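4.3. Cierre de cremallera sobre malla

El resultado que más se cita del método Lulo es su rendimiento con bolsas de malla, y es también el que más reservas nos merece. Leite y Seixas parten de 155 demostraciones humanas y comunican una mejora clara frente a la política de referencia, pero no separan el agarre del cursor de su desplazamiento. Son dos problemas distintos: el primero depende casi por completo de la vista cercana.
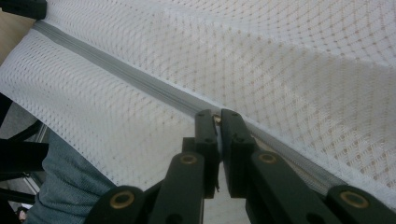
Al repetir el entrenamiento sin la cámara de la pinza, la política seguía aproximándose a la cremallera y fallaba en los últimos milímetros —un error que la métrica original contabiliza como avance parcial—. No creemos que deba contar. Tampoco nos convence que la vista superior aporte información sobre la tensión del tejido, como sostienen los autores; con una prenda dentro, la malla se deforma de manera difícil de anticipar.
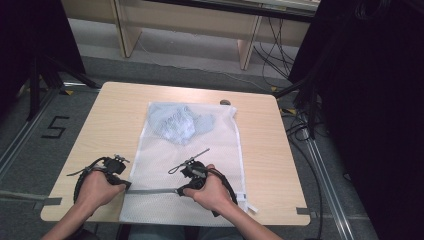 Vol. 2, núm. 19

Figura 2. Bolsa de malla con una prenda azul claro, manipulada con dos pinzas de mano.

Ampliar el conjunto a unas 600 demostraciones redujo la varianza entre semillas, sin corregir el fallo de agarre. Queda por ver si el efecto se mantiene con otros tejidos.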